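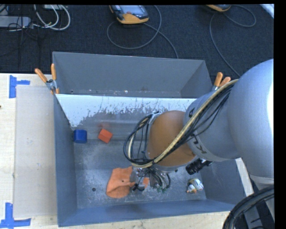 A tour is sold long before anyone hears it. Last week we looked at how an artist's agent and a promoter agree a fee. This week we follow the steps between that agreement and the morning the tickets go on sale. Keep in mind that a promoter buys dates one at a time, and that every hall is a different kind of space. Some are plain and hard-surfaced, and they treat sound accordingly: very little is soaked up and most of it comes back. A promoter who has worked such a room will ask for drapes in the first email.

Holds and confirmations

A hold is a request to keep a date free. It costs nothing and is not a contract. The first hold has priority, the second hold waits behind it, and so on down the list. If the second holder wants to confirm, they issue a challenge, and the first holder must confirm or let the date go. The time allowed is set by the venue. Read the venue's terms before you answer a challenge, as the practice is not the same everywhere.

Our running case is the Arneo tour, promoted by Basteo. Sun-ja Chae, the agent, placed holds in five cities for November. Two of the halls already had a first hold from another promoter. Basteo challenged on both and won one. The other city was dropped and the van route redrawn, with a longer drive and no rest day between the last two shows.

Announcing

The announcement and the on-sale are separate events. The usual order is:

Artist's mailing list
Venue's mailing list
Press release
Pre-sale
General sale

A press release should give the name of the tour, the support acts, the full list of dates and venues, the time tickets go on sale and the time zone if there is more than one. Put the on-sale time in the first paragraph. Florêncio Calado's draft for Arneo had it in the last one, after the quotation from the band, and two local papers left it out.

Support acts are named only once their own agent has approved the wording and the billing order. Risex, the opening act, asked for the same type size as the second support. This was agreed by email, and the poster had to be reset.

Pre-sales

A pre-sale rewards fans and gives an early reading of demand. At the smallest hall 82 tickets were set aside. They sold on the first morning, and Saranya Reddy at Basteo asked the hall to look at a second night.

For the seminar

Read the Arneo deal memo and bring a one-page announcement plan. Mark which dates are confirmed and which are held. Reinaldo Xavier will take the first group and Ha-neul Do the second. Settlement and show costs are covered in week 3.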